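3.2 Roster turnover and defensive continuity

Continuity was measured at the level of the defensive unit. For each club we took the players who dressed for the final regular-season match of one year and recorded which of them appeared in the defensive lineup for the opening match of the next. A returning player was weighted by the share of defensive snaps he had played in the earlier season. A club that lost one heavily used linebacker could therefore score lower than a club that lost several reserves. Players who changed position within the defence were counted as returning, but those who moved from offence were treated as new.

The league sample covers 18 club-seasons from the Blackwood conference. Two clubs, Helta and Willell, contributed data for every year of the study period. Tesance entered the conference partway through and is included only from its second season, as no continuity score could be calculated for its first. Match records came from the conference office and were checked against the clubs' own scoresheets. Where the two disagreed on a substitution, the scoresheet was used.

3.3 Crowd size and the away opener

Several coaches told us in preliminary interviews that a young defence is most at risk in its first away match, when signals called from the sideline are hard to hear. To test this we recorded attendance at each opener and classed it as small (fewer than 800) or large (800 or more). The threshold sits close to the median for the conference. Moving it to 900 shifted two matches from one group to the other and did not change the direction of any result reported below.

Low-continuity defences conceded more points in large-crowd away openers than high-continuity defences did. The gap was mostly confined to the first quarter. By the third quarter the two groups could not be separated, and in small-crowd openers we found no difference at any stage of the match. Penalties for too many men on the field and for late alignment followed the same pattern, although these were rare and the estimates are imprecise.

Willell is a partial exception. The club replaced most of its secondary in one off-season and still conceded fewer points in its away opener than in the year before. Its coaching staff had moved to hand signals in August, and we cannot separate that change from the effect of the new players.

3.4 Player survey

A short questionnaire was given to defensive players at the three clubs during pre-season camp. It asked about years in the program, confidence in the defensive calls, and how well each player knew the teammates lined up beside him. Responses were collected before the first practice in full equipment. Each player who returned a form was given a T-shirt in the size requested (Figure 4). Up to 10 forms per club were incomplete and were dropped from the analysis of confidence, but kept for the analysis of experience.
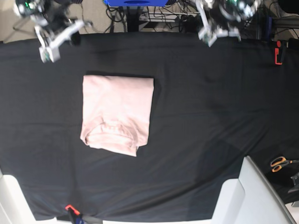 Figure 4. Short-sleeved T-shirt in pale pink, folded.

Confidence in the calls rose with years in the program and was only weakly related to age. First-year players who had come up through a club's junior side reported higher confidence than first-year players recruited from elsewhere, which suggests that exposure to the playbook matters more than time in the senior squad. Familiarity with adjacent teammates was highest among linebackers and lowest among cornerbacks at all three clubs. The relationship between these answers and the match data is taken up in Section 4.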